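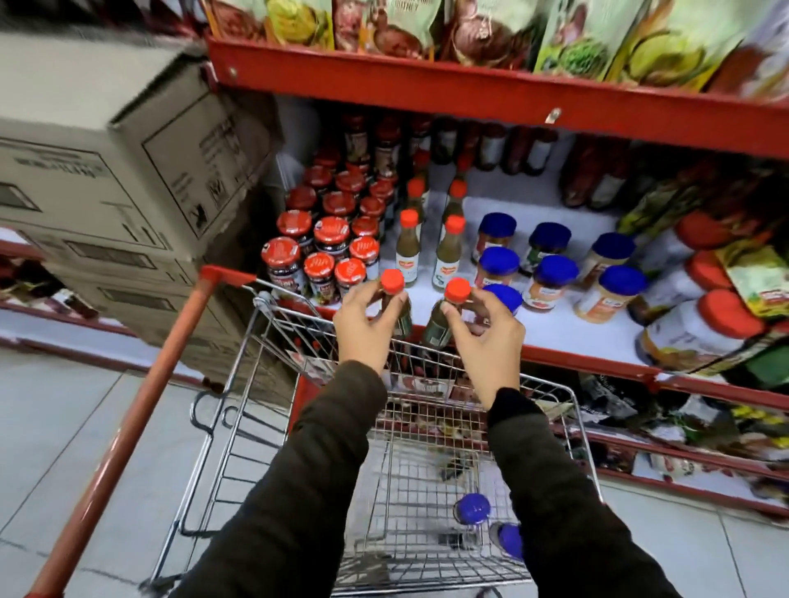 Open day at Lutano: an afternoon in the condiment aisle

6/16/19

I've been bugging my brother-in-law about this for months, and last week I finally got to go. Lutano held an open day to show how they teach robot arms to handle groceries, and I came home so wound up that I talked through all of dinner.

I was expecting a lab, with white walls and a lot of glass. The first stop was the supermarket, though, because that's where the examples come from. People go shopping with a camera at head height, doing normal two-handed shopping (grab a bottle in each hand, hold them over the cart, put them in), and the recordings go back to the workshop. I loved that. Sauce bottles held by the neck, right under the cap! I do that every week and have never given it a thought.

Ulises Betancur was our guide. He's been with the project since March and he is a wonderful explainer, very patient with a group that kept interrupting him. I asked why they bother with both hands at once when one would be simpler. He said people almost never shop with just one hand if they can help it, and that he'd like the arms to learn from what people do in an aisle, including the slightly clumsy parts. Then he spent a good ten minutes on bottle necks. A narrow neck is easy to close your fingers on, but the weight hangs below and wants to swing. A wide jar is the other way around -- steady once you have it, but you need a big reach to get your fingers across the lid.

After that we walked over to the workshop, where they have a pair of arms named Ladent (both of them together are Ladent, which confused everybody). The practice shelf had 80 items on it, and the arms had a basket to fill. We got 19 tries while our group was there. I kept score on the back of my parking ticket, and Ladent got the item into the basket 14 times. The misses were fun to watch too. One jar got nudged along the shelf, a little farther with every attempt, until it ran into the next jar and stopped, and then the arm picked it up perfectly. Big cheer for that one.

The software that does the planning is called Zostano. They had it up on a screen next to the shelf so you could see which item it was going for before the arm moved. A boy of maybe six figured it out faster than I did and started calling out the next pick to the rest of us.

Some practical stuff if you want to go to the next one. It was free, but you have to sign up, and they stop at 120 people. Parking is behind the Karamanlidis building, and the entrance is on the far side, so don't do what I did and walk all the way around. Wear decent shoes, you're standing for most of two hours. There was coffee and it was fine.

I took way too many notes and I still have questions, mostly about soft things. What does it do with a bag of chips? Or a pouch that slumps over when you touch it? Ulises said pouches are next on his list, so I've already put my name down to go back.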